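Research > Textiles > Household Care > Section 3

Reading time: 10 min

3.2 Drying habits and the wear of cotton cloths

The households in Flarnville were asked in April how they dry and store their cleaning cloths. We sent 600 forms and received 200 answers which could be used. Most people wash the cloths together with towels, and many leave them in a heap until the next use. In the folds the fibres stay bent for a long time, and we suppose that the wear begins there.

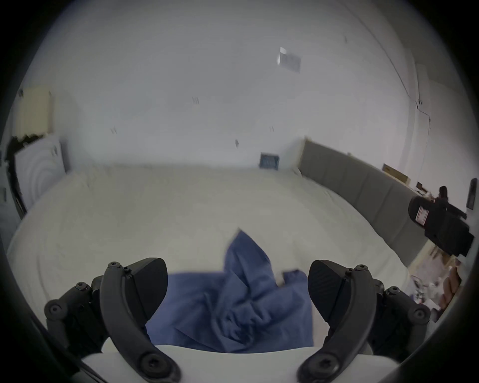
Figure 4. Blue cloth, crumpled, with one corner standing up.

Raed Sleiman objected to this at the Pranside meeting: in his opinion the detergent does more harm than the folding, and our form did not ask for the brand. We accept the objection in part. The 30 households which use only soap reported fewer holes, but their cloths were also newer.

For this reason the age of the cloth is treated separately in Section 3.3, where the method of Issa is followed with small changes.

10 shares | 0 comments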